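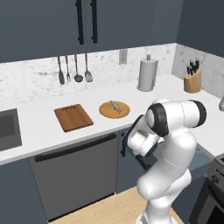
November, posted by Wiremu Hoani

Florgate's prep kitchen is hiring two line cooks for a job that did not exist last year, and I would like to be straight with applicants about it. Drarik, the supplier, says its arm will take over the dull parts of fish prep. Maybe. I have read that sentence in three brochures now. So far most of what we've been shown is simulation, a white arm over a tidy counter with one small gray fish on a round board and every utensil hanging on its rail. Our kitchen sends out 800 covers on a busy night and has never looked like that.

You would work beside the arm, check what it does, redo what it gets wrong, and write it down. Management calls this "oversight." I call it a second job, and after some arguing it is paid as one: 80 dollars a week on top of the normal cook's rate. Nobody's hours are being cut during the trial. What happens after the trial has not been put in writing, and I have asked for it twice.

You need two years in a working kitchen and decent knife skills. No computer background needed. We'd like people who will say out loud when a thing is slower than doing it by hand. The stop button is yours to press, and you won't be marked down for pressing it.

Ľubomír Jurčo runs the morning shift and will do the interviews. Come by the back entrance after 2 p.m. with a list of places you've worked. Questions about the contract — ask them before you sign — go to me.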